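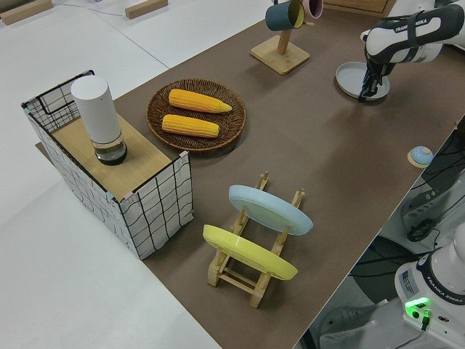

Staff at the Gallside canteen were told in July that their hours would stay the same, and one of them said the bigger change was having to put every plate and mug back where the arms expect it. Corel, the catering firm that runs the site, has brought in robot arms for table and crockery work. The kitchen serves more than 2,000 meals a week. Eight staff have moved from clearing to cooking and the till. The union has asked for a review of the new rotas before Corel's Pondik site follows.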